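Giving up the big shop

Thu 15 December

For years I did one big food shop a week. I drove to the Tarard on the ring road, filled the trolley, spent far too much and threw out a bag of salad every Sunday. In January I stopped and started buying what I needed on foot, a bit at a time. 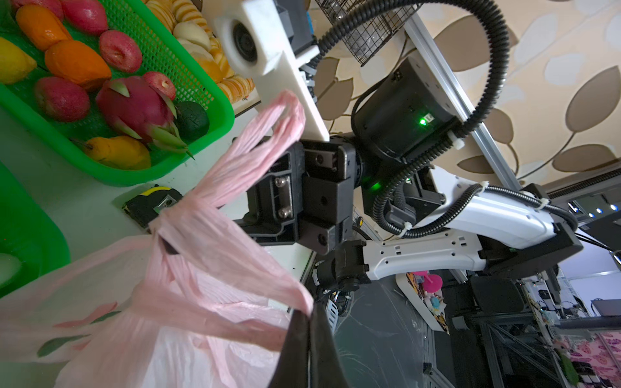
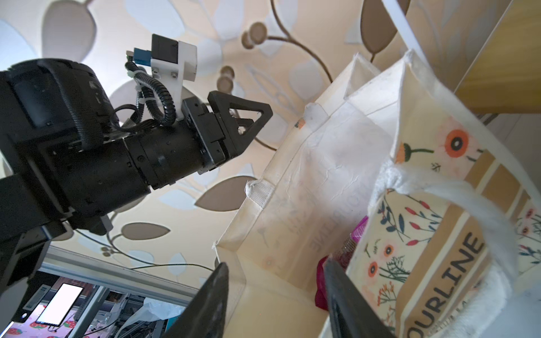
Bilyk wrote under my last post that small shops only work if you live close to them, and that anyone with three children and a bus to catch will go on doing it all in one go. Fair enough. I have 7 minutes to walk and only myself to feed, so I can't speak for larger households.

My usual round is the greengrocer on Surarora Road, then the bakery two doors down if it's still open. The greengrocer is dearer for onions and a good deal cheaper for herbs. Loose carrots keep longer than the ones sold in a sealed pack, at least in my fridge, which runs cold at the back.

The first month was annoying. I kept running out of milk and once had rice with mustard for tea. Now I keep a list on the cupboard door and never let it get past 10 things. If it's longer than that I can't carry it home up the hill anyway.

Tins and washing powder still come from Tarard. I go every other month and take the car.

I've also changed how I cook. I used to plan a week of meals and get fed up by Wednesday. These days I look at what's left and start from there, so there's a lot of soup. Leek and potato mostly, and a red lentil one with too much cumin.

I haven't added up the savings properly. The bin is lighter, and I still can't finish a whole celery.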